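Kitting demo at Tambunan: visit notes

3 October 2024
By the shop-floor automation desk

We drove out to Tambunan to see the Goma kitting cell, a two-arm setup that Claken sells to small electronics assemblers. The visit lasted most of a morning. We had asked to see it on parts that bend and tangle, and the Claken people had set it up that way before we got there.

The cell is sold as a bench package: two arms, two grippers, a control box and a license for the software, called Stistanent. The buyer supplies the table. Floor space was one of our questions, and the answer was that the standard layout needs a bench 1,914 mm long, with access from the back for cables. Our own benches are shorter than that, so we would have to join two of them.

The job on show was picking parts for a small round-board product. Stock trays go on both sides, the kit tray goes in the middle, lined with a sheet of white paper, and the arms bring over what the kit calls for. Boards and small wired parts were on the left and harnesses on the right.
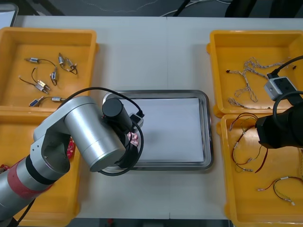
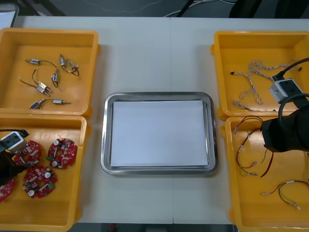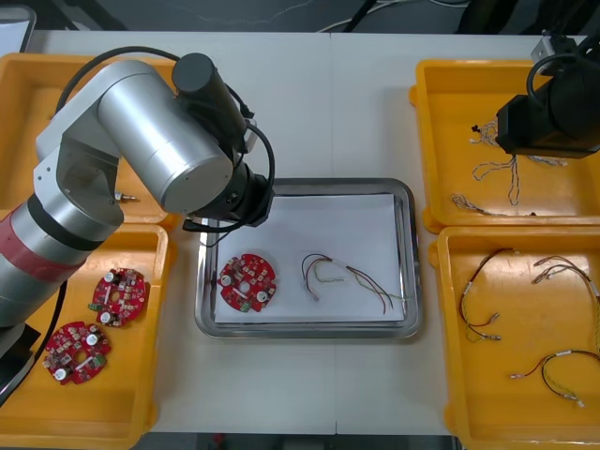
Boards are the easy part, according to the demonstrator, and we had no trouble believing it. They are stiff and they lie flat. Harnesses are what we came for. In our plant, loose wire is still picked by hand, and it is the slowest station on the line. Claken does not quote a pick rate for harnesses. They said it depends on how the tray is filled, and that a new part takes 5 days of setup on average, including the time spent showing the arms what to do. After that, the same part can be moved to another tray without starting over.

We asked what happens when two harnesses come up together. Stistanent can be set to stop and call an operator, or to put the bundle back and try again. The second setting is newer and was added in May. They recommend the first for a new customer.

Changing the gripper fingers takes a hex key and a few minutes. The fingers are a wear item. A spare set costs $880, which seemed high to us, and we said so. There is a discount on larger orders, but we did not get the figure in writing.

Noise was low enough to talk over. The control box has a fan that would need cleaning in a dusty shop. The manual is clear, though the section on cable routing is short and has no drawings.

The lease runs 6 months at a minimum, with training for two operators included. We have asked for a trial with our own harnesses and will send a box of them to Tambunan. Before then we need to measure the benches and find out whether the back wall outlet is on its own circuit.

Last updated: bench length corrected, lease terms added.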